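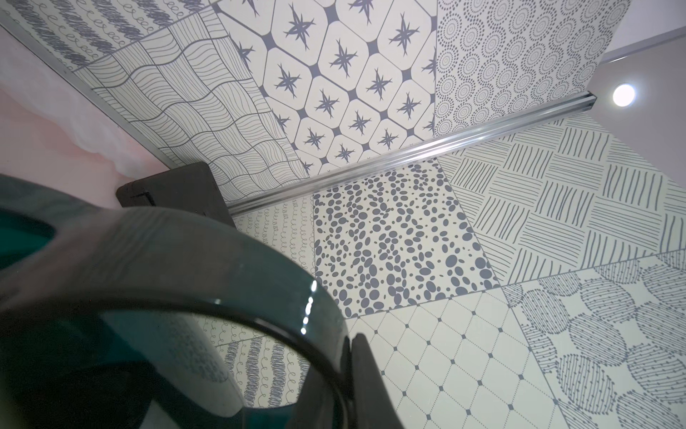 4. Finishing the inside corner

Fit the corner trim after the wall tile has set and before you grout. The Skisbridge profile comes in one length and is cut to size on site. On a panel of mixed patterned tiles, the ridged silver aluminum strip goes along the seam between the upright tiles and the floor tiles, and the thinner silver strip goes on the side edge of the panel.

1. Measure the seam at floor level. For the standard panel, cut the strip to 1,795 mm.
2. File the cut end smooth.
3. Lay a bead of Admasu adhesive along the back of the strip.
4. Press the strip into the corner, starting at the wall end. Hold each section for 16 seconds.
5. Wipe adhesive out of the grooves with a damp cloth.

Note: Dark printed tiles show grout haze. Clean them the same day.

CAUTION: Cut aluminum edges are sharp. Wear gloves and eye protection.

CAUTION: Do not use acid cleaner on the trim. It will stain the metal.

Side edge strips are covered in section 5.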